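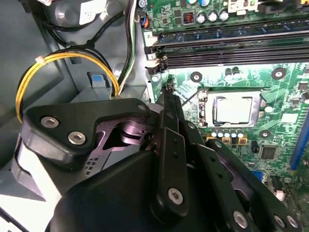 3.2. El zócalo y la bandeja

La literatura sobre desmontaje de ordenadores de sobremesa trata la placa base con un respeto casi litúrgico y despacha el resto en una nota al pie. En nuestro caso, el zócalo del procesador dio poca guerra: una palanca, un marco de retención y un componente que admite una sola orientación correcta, aunque invite con cortesía a probar las otras 3. Los manuales de Bindia dedican a esta operación 37 páginas; la bandeja, en cambio, no merece ninguna.
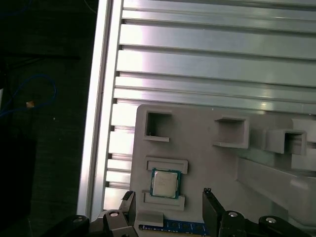 Conviene detenerse en ella. Un procesador fuera de su zócalo necesita un sitio donde estar, y «encima de la mesa» — la solución habitual en los talleres consultados — no figura entre las recomendaciones de Tatus. El nido que adoptamos sujeta la pieza entre dos guías elevadas y deja accesible el disipador integrado (Figura 4).

Figura 4. Bandeja gris claro sobre perfiles de aluminio, con el procesador entre sus guías y un módulo de memoria azul.

El criterio de Flesa, que clasifica las bandejas por número de huecos, nos resultó de escasa ayuda: un hueco de más acaba siempre lleno de tornillos. Preferimos el de Bárány, atento a la holgura entre pieza y guía, que retomamos en el apartado siguiente.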